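**Stellstead opens orders for the Trelura desktop gripper kit**

November 14, 2025 — I'm Kibet Swai, I run the small shop behind Stellstead, and Trelura is finally on sale!
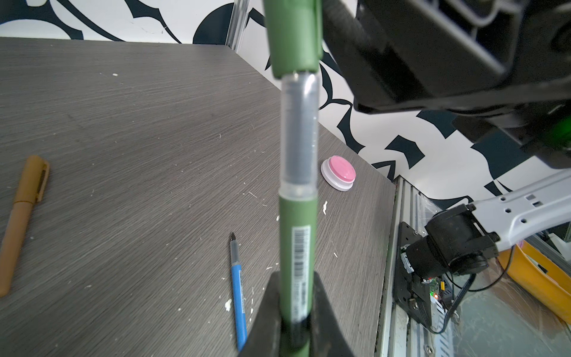

## What you get

Two slim fingers, the wrist camera, all the cables and a printed setup guide (12 pages, and I wrote every one of them). Pens were my favorite test all through July — they're skinny, they roll, and you probably have a drawer full already. The wrist camera gives you a close look at the grip, barcode label and all.

## Ordering

The first batch is 80 kits, shipping from our Kudlow workshop within seven days of your order. Already own our Sang arm? Trelura bolts right on with two screws. Write to me through the Stellstead shop page — I answer the mail myself, usually over breakfast.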